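Gripper trial checklist, simulated desk setup
Filled in by Beca Mathias, September 2, 2018

1. Arm and base
OK. Base sits on the pedestal, no overlap with the desk in the collision view. I ran the joint limit sweep twice and got zero warnings, hooray!

2. Speed cap
Set to 200 mm/s for both finger sets. Rhydian had left it higher from the Kemeys trial, so please look at this one first - I nearly didn't.

3. Desk clearance
OK with a note. The fingers get pretty low over the wood, and the phone is close enough that I'd want a keep-out box around it before we try the wider Pledell fingers.

4. Grip on small objects
Two-finger gripper on the Franka arm, open desk, stone wall backdrop.

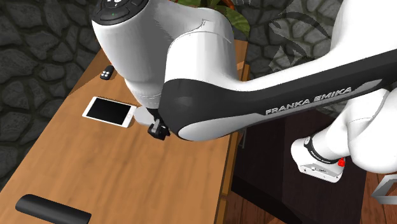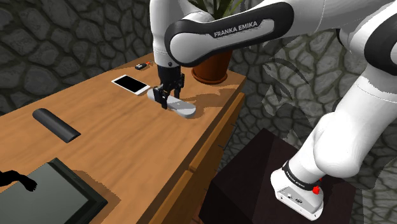 5. Grip force
Needs work. I did 47 grasps with each finger set and the log is under run 1659. The Pledell pads slipped more than the stock ones on rounded stuff (I was rooting for them, too). Afia thinks it's the friction setting, and she's probably right.

6. Stop button
Stop command halts the arm in both controllers. The Tadthorpe one feels slower to me - Berwyn, can you time it?

7. Reset
Not checked yet. Tomorrow, after coffee.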